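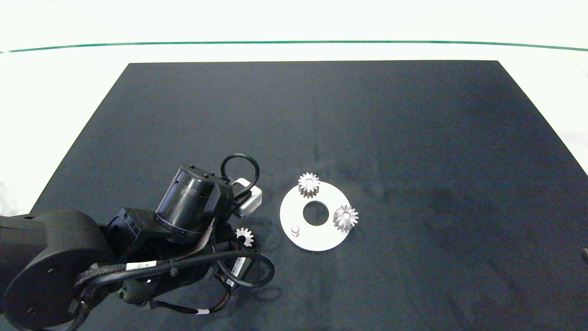

银色小直齿轮,底下是深色工作垫

发件列表:Mesik 桌面零件组
主题:Re: 小齿轮收拾、分盒,还有垫子要不要换

各位,赶着出门,先回几条,晚上再补。

> 上次那批 Kumance 的小件到现在还混在一个盒里,齿轮、垫圈、隔圈全在一起,装的时候翻半天。另外有人提议把黑垫子撤掉,直接在白桌面上干活,反光好,看得清。大家意见?
> 还有,清单上写齿轮 500 个,我称出来不对,谁手上有原始单子?

1)垫子。我投不撤。银色的齿轮放白桌面上,灯一打基本看不见齿,放深色垫上齿圈一眼就出来了,看上面那张。而且白桌面滑,小件一碰就滚,滚到地上就别想找了。垫子有点皱,我知道,翻过来压几本书放一夜试试,不行再说。白色的小件倒是可以拿到桌面边上……不对,白的更不能放白桌面,当我没说。

2)分盒。同意分。齿轮单独一盒,圆环类一盒,剩下的零碎一盒,第4盒空着留给拿不准的。标签写在侧面,别写盖上,上次盖子全盖混了。盒子 Flerkach 库房架子底层还有,自己拿,拿完在本子上记一笔。

3)数量。单子在我这,总件数 1387,是所有小件加起来的,其中齿轮确实写的 500。但 Chaiyaporn 那边发货分了两包,第二包约 70 个是后补的,可能没拆,所以你称出来少。先别去催他们,等我回去翻一下纸箱。

4)拿取。老问题,捏齿轮请捏两个端面,别夹着齿使劲。齿尖磕了肉眼看不太出来,装上才知道响。放的时候贴着垫子再松手,别从高处丢,会弹。
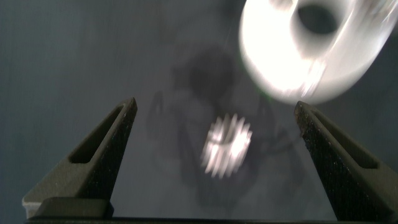
灰色台面,右上一个白色大环,中间的小白件

5)大环和小件别挨着摆。环大,占地方,手一过去就带到旁边的东西。我的习惯是环放右边靠上,小件在中间留一块空地,一次只弄一个,弄完进盒再拿下一个。慢是慢点,但收尾的时侯不用满桌找。左手的人自己反过来。

6)收工前垫子上清干净再走,擦一遍,别用湿布,干的就行。上礼拜三我来的时候上面还留着一堆垫圈,也不知道是数过的还是没数过的,只好全部重数。

哪位周末之前有空把分盒先做了?回这个贴就行,别单独发我,我邮箱快满了。标签纸不够的也一起说,我一块儿订。

垫子的事没别人反对就先这么用着。

先这样,车来了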